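Why do tariffs always seem to end up in my kitchen?

I don't follow trade policy for fun. I've got a job and two teenagers and a garden that hates me. But every time some government somewhere falls out with some other government, I seem to find out about it from a price tag, usually on something large and boring that plugs into the wall. 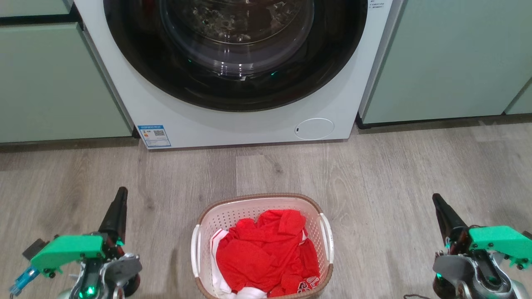
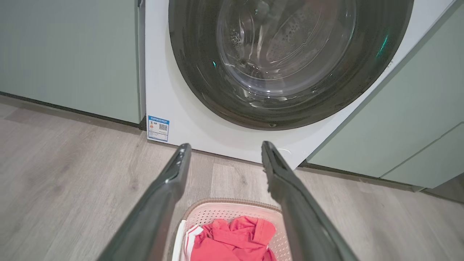
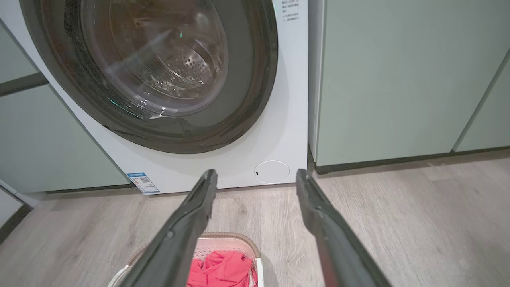
A front-loader between green cupboards: the sort of thing a tariff lands on.

So, washing machines. Everyone remembers the steel rows and the whisky rows, because steel has big men in hard hats and whisky has lovely adverts. Household appliances just sit there in the middle of the list, somewhere between lawnmowers and tinned fish, and hardly a soul writes to their MP about them. I think we should! A tax on an import is a tax on whoever ends up buying it, and the people who have to buy a washing machine this week are mostly people whose old one has just died with the school shirts in it.

My friend Zübeyde Sarıgül runs Siddiqui, a little appliance shop with a yard out the back (she kept the name when she bought the place, and half the town calls her Mrs Siddiqui, which she's given up correcting). She sells two makes mainly, Sarier and Zekik, both shipped in. When a 20 per cent duty was being talked about last December she didn't wait for it to arrive. She couldn't. Her wholesaler put his prices up on the rumour, she put hers up a week later, and the cheapest Zekik in the window went up by 73 pounds before anybody had signed a thing. The duty was then postponed. Have a guess whether the 73 pounds came off again.

That's the bit that gets my goat. We argue about tariffs as if they were a tap, on or off, and the threat alone does half the damage. Shops order early, warehouses fill up, a bank somewhere charges interest on it all, and we pay for that too. Zübeyde borrowed to bring in 30 machines she'd normally have spread over the spring. She showed me the bill for storage and I had to sit down on a tumble dryer.

Now, I know the other side, and I don't think it's daft. There's a factory at Zokgate that still makes drum bearings, with a few hundred jobs hanging off it, and if I worked there I'd want some protection as well. My uncle did his apprenticeship in that town and he'd have my head for being sniffy about it. But Zokgate makes a part, it doesn't make a machine, and most of what it makes goes abroad. When the other lot hit back, and they always hit back, guess whose bearings are on the list? I read the proposed schedule one wet Sunday, all 3086 lines of it, and there they were, a few lines up from bicycle saddles.

What I'd like is pretty dull. If a government wants to help a town, let it put the money in the budget where we can all see what it costs and have a proper row about it. Pay for training, sort the road out, knock something off the energy bills. And if it really must threaten a tariff, it could at least say when it'll make up its mind, so that a shop with one van and a loan isn't left guessing for months on end.

I put most of this to my local candidate when he came to the door. He said it was a very interesting point and asked if I had any concerns about parking. Well, I do, as it happens, so we talked about that for twenty minutes and he went away with a biscuit. I've written to him since, with the price list enclosed, and I'm still waiting to hear.

Contact | © 2024 All rights reserved | Back to top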